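Search all tickets Search

Ticket: Labels print in duplicate, then stop printing at all
Opened: 29/05/2018
Product: Plarar stock and shipping, desktop version
Site: Hundside, back office
Status: Closed (reopened twice, see below)
Priority: set by customer as Urgent, set by Plarar as Normal

Original report

We sell cloth by the yard, mostly grays, mostly to people who want a slightly different gray. Every order needs one shipping label. Since the last update Plarar prints two. They are identical down to the tracking number, so the courier's scanner treats the second one as a parcel that has already left and gets upset about it. Printer is the Shimada on the packing bench, plugged in by cable, the same one we've had all along. Nothing has been moved, dropped or cleaned, which I realize is also a confession.

Things I tried before writing, so you can skip them: turned it off and on, turned the computer off and on, swapped the cable, set the number of copies to 1 (it was already 1), set it to 2 and back to 1, set it to 0. At 0 it still prints two.

Reply from Plarar support

Thanks for getting in touch. Please check that the number of copies is set to 1.

Customer

It is set to 1. It was set to 1 in my first message, twice.

Reply from Plarar support

Passing this to Shigeru Hirano, who handles printing.

S. Hirano

Two things can send a label: Plarar, and the Pekeck courier plug-in, if you have it. The update turned the plug-in's own printing on by default. Go to Settings, Couriers, Pekeck, and look for "Print on dispatch." If it's ticked, untick it, save, and close Plarar completely. It likes to keep running in the corner by the clock, so quit it there too.

Customer

It was ticked. I unticked it. Now we get no labels.

This is an improvement in the sense that the courier is no longer upset.

S. Hirano

Then Plarar wasn't printing at all and both copies came from the plug-in. I didn't expect that. Can you go to Help, Save Diagnostics and send me the file? Also tell me what the Shimada's light is doing.

Customer

File sent. The light is green. It has been green through all of this and I have started to take it personally.

For what it's worth, orders are going out with the addresses written by hand. My sevens are being read as ones. We have a customer at number 7 on her street and I would like to apologize in advance to number 1.

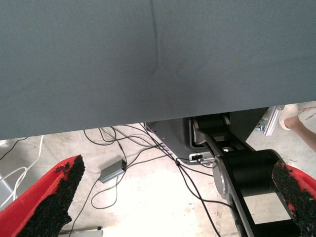
S. Hirano

Got the file, thanks. The label queue on your machine has 2,000 jobs in it, which is the limit. Once it's full, Plarar accepts new jobs and quietly throws them away. The plug-in doesn't use the queue, so it kept going. I still can't say why it sent two.

To clear it: quit Plarar, unplug the Shimada (please do this part, or it will try to print them), open the Plarar folder, and rename the folder called "spool" to "spool_old." Start Plarar again and it'll make a fresh one. Then plug the printer in and try a single label.

Customer

Renamed. Started. Plugged in. One order, one label, correct address. I would like to frame it but the customer needs it.

Status changed to Closed by Plarar support.

Reopened by customer

The labels came back. I mean that literally. I went to lunch and the Shimada used the time to print old ones, going back to October. It got through the whole roll and stopped for lack of paper. The light is now orange, so it does know how.

I did unplug it. I also plugged it back in, as instructed.

S. Hirano

Sorry about the roll. Don't load a new one yet. Did you rename the folder, or make a copy and rename the copy?

Customer

I made a copy first, to be safe.

S. Hirano

And the original?

Customer

Is called "spool" and is where I left it.

I see.

S. Hirano

It happens a lot. Same steps again, on the original this time. Before you load paper, hold the feed button down for 8 seconds until the light blinks. The printer has a small memory of its own and it will have a few labels saved up in there.

Customer

Done. Light blinked. Paper in. I stood next to it for a while with my hand on the plug. Nothing came out.

Then I sent three orders, got three labels, and shipped them. One was the woman at number 7, who is getting a second parcel on the house.

Side question, while I have someone who answers. Stock list shows the two mid grays as one item since the update, and I have to click into each bolt to see which is which. One is gray and one is gray-blue. Customers will argue about this for a week, so I'd rather Plarar had an opinion. Is there a way to show the item photo in the list?

S. Hirano

Yes. View, Columns, tick Thumbnail. It'll be slow the first time. If they've been merged you'll need to split them: open the item, Variants, Separate. The stock count goes to whichever one is listed first, so write the numbers down beforehand.
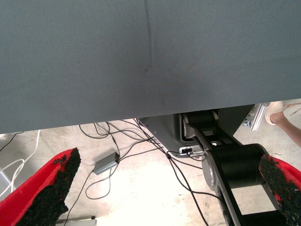
Gray-blue cloth with a vertical crease, fine weave.

Customer

Thumbnail column works. At that size every item we sell looks like a parking lot, but they are separate parking lots now.

Split worked too. I wrote the numbers down beforehand. On a label, as we have plenty.

Status changed to Closed by Plarar support.

Reopened by customer

Only to say that I updated to the new build this morning and "Print on dispatch" had ticked itself again. Caught it after the first order. Could someone make it remember?

S. Hirano

Logged as a bug. You're the 11th site to report it. There's a fix coming, but I don't have a date. Until then, check that box after each update. You can also delete "spool_old" whenever you like - both of them, if there are two.

Customer

There are three. Deleting now. The light is green.

Status changed to Closed by Plarar support.

Resolution: queue folder full, cleared by renaming. Plug-in setting resets on update, bug open. Cause of the duplicate print not found.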